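# About Dretgate

Dretgate is a small level design studio in Lastville. We build multiplayer maps for first-person shooters, both as contract work for other developers and as free releases for community servers. We also run a short course for people who want to learn the same work.

The studio started as a mapping forum. Members posted blockouts, other members ran them on a test server, and the feedback threads got long enough that a few of us began keeping proper records of what changed between versions and why. When a developer asked whether we could fix the sightlines on two of their launch maps, we took the job, opened a bank account and rented a room above a print shop. We have since moved to a larger place on the same street.

## What we do

Most of our contract work falls into layout and playtesting. A client sends us a game mode, a player count and a rough theme. We return a gray blockout that can be played from the first week, then revise it through test sessions until the timings hold up. Some clients take the map from there and do the art pass themselves. Others ask us to carry it through lighting, clipping, collision and optimization.

We also take on maps that are already finished but not working. Usually the complaint is that one side wins too often, or that players ignore half of the space. We watch recorded matches, mark where fights begin and end, and send back a written report before we touch any geometry. Sometimes the fix is a doorway or a moved health pack, and the client can do it without us.

Our largest test archive comes from Drarnance, a canal town map that we have kept in public rotation since the forum days. It has been through 23 released versions. The middle area was rebuilt twice, the east bridge was removed and later put back with a lower railing, and the spawn exits were widened after complaints about crowding. The full changelog is on the downloads page, along with every old version we still have the source files for.

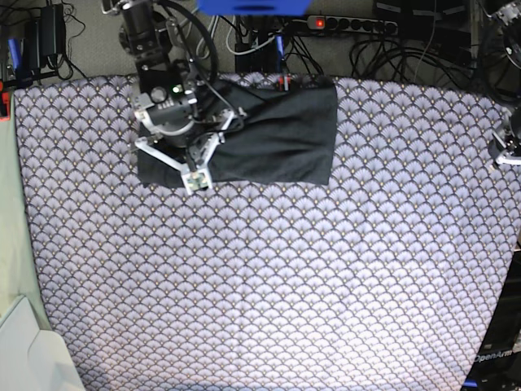 Drarnance is also the map we use to train new testers. They play version 4 first, then the current one, and write up what they noticed before they are allowed to read the changelog.

## The test server

The public test server is open every evening from 7:00. Anyone can join, and there is no sign-up. We run whatever is in development at the time, so expect missing textures, placeholder signs and the occasional hole in the floor. Please report the hole and tell us which map version you were on (it is printed in the corner of the scoreboard).

Over 300 people are on the tester mailing list. We send one message before each larger session with the map name, the mode and what we would like players to pay attention to. Contract maps are tested on a separate locked server, and testers for those sign a confidentiality form first.

## The course

The Lai course is named after the first map it was built on, a small two-lane layout with a well in the center. It runs for eight weeks, once in spring and once in fall, with a maximum of eight students in each group. Students make one map from paper sketch to public release. We don't teach programming or character art, and you don't need either.

You do need a computer that can run a current level editor and enough free time to playtest other students' maps as well as your own. Classes are held at the studio. Remote places are offered when the room allows for it — two screens is our limit at the moment.

Applications for the fall group close in May. Send us one map, finished or not, and a page about what you would change in it. We read the page first.

## Free releases

Community maps by Dretgate can be hosted on any server without asking. You may edit them, rename them and fold them into a map pack, as long as the credits file stays in the archive. Please don't sell them. If you port a map to another game, we would like to hear about it and will link to your version.

Bug reports for released maps go through the tracker. It has 668 closed reports so far, and searching it before you post saves us some time. Screenshots with position coordinates switched on are the most useful.

## Working with us

For contract work, write to the studio address on the contact page with the engine, the game mode, the number of players and your deadline. We answer within a week. We are usually booked one project ahead, but written reports on existing maps can often be fitted in sooner.

The studio is on the second floor. The street door sticks, so ring the bell marked Dretgate and we will come down.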